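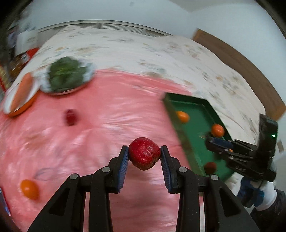
2020-05-19, bench 2, soft fruit

Grip fault again. Writing it down properly this time, as my last entry on the subject reads in full "left one squeezing too hard??" and Piyumi has asked me, politely, what she was supposed to do with it.

**What happened**

We were on the produce sorting task, two handhelds, fruit into the green tray. Piyumi had the right unit, I had the left. Everything went fine through the tomatoes. On a strawberry the left unit closed, held, and then kept going. Trigger was at half travel. The jaws did not care about the trigger. I let go completely and they stayed shut for what felt like a geological age and the log says was 9 seconds, and then they opened all at once and dropped what was by then mostly jam.

No fingers involved. I want that written down, as five minutes earlier I'd been picking lint off the blue pads with the thing powered up, and I would like to be the last person here who does that.

**What the log says**

- Commanded force: 15 percent, steady, as it should be for anything you could put on a dessert.
- Reported force: 15 percent. Lovely. A perfect match.
- Motor current: climbs to 98 percent of the limit and sits there.

So the force reading is a fiction. It's the commanded value handed back to us with a straight face. The current is the only number in the file telling the truth, and we don't have an alarm on it.

Went back through the older files. Same flat force line on the left unit in four earlier runs, all of them on the carrot or the toy blocks, neither of which complains. Nothing like it on the right unit. I'd been quite proud of how consistent the left one was.

**Things tried**

1. Power cycle. Cleared it. Of course it did. Came back on the sixth grasp.
2. Swapped the cables left for right. Fault stayed with the left unit, so the cables are innocent. I owe Dougal an apology, having blamed his crimping out loud and in front of people.
3. Swapped the pads. No change. Didn't expect any, but the spare pads were right there.
4. Rolled the driver back to the version before the Clemura update. Ran 60 grasps on a tomato, no fault. Put the update back, fault on grasp 15.

Number 4 looked like the answer and I had started typing a fairly smug message to the group when Piyumi pointed out that I'd run the old driver first thing with the unit cold and the new one straight afterward with it warm. Deleted message. Let it cool over lunch and ran the update again from cold: nothing for ages, then the fault, with the housing warm to the touch.

Then the old driver, warm. Fault on the third grasp. Update is innocent too. I'm running out of people to apologize to.

**Where that leaves us**

Heat. My guess is the force sensor board (the Tekeck one, behind the linkage) drops out when it gets warm, and the firmware covers the gap with the last commanded value so that the control loop never sees a missing reading. Somebody thought that was a kindness. With no real force coming in, the loop decides it isn't pressing hard enough and winds the motor up until it hits the current limit.

That doesn't fully add up, mind. If it's really reading back the commanded value then the error should be zero and it shouldn't wind up at all. Unless the substitution only happens in the log and the loop is seeing an actual zero. Dougal thinks the second. He has gone off to read the firmware and came back once for coffee, looking grim.

The delay on release I can't explain yet. Integrator unwinding, probably. It would be about the right flavor of stupid.

**Safety bit, please read even if you skip the rest**

- Left unit is tagged and off the bench. It's on the shelf by the Semaan box. Don't borrow it "just for the carrot."
- Power off at the supply before touching the pads or the jaws, on either unit. Letting go of the trigger is not the same as off. We have now demonstrated this with fruit.
- Gloves are for keeping the fruit clean. They'll do nothing for a pinched finger.
- The stop button does cut the motor, I checked, but the jaws hold position when it's pressed and don't spring open. If something is caught you have to back the linkage off by hand. Piyumi timed me doing it and I'd rather not write down the result.

**To do**

- Current alarm in the logger, with an actual noise. (me)
- Find out what the loop sees when the sensor drops. (Dougal)
- Thermocouple on the sensor housing, then repeat the warm run with the right unit too, in case it's only luckier. (Piyumi)
- Mark the four earlier runs as bad before they get sent to Filtotell. I've told them to expect the full set in July and haven't yet told them it'll be smaller.
- More strawberries. The tomatoes survive too much to be any use as a detector.
- Wash the pink cloth.

Later: Dougal back. The loop does see a zero. There's a comment next to the line that says "temporary."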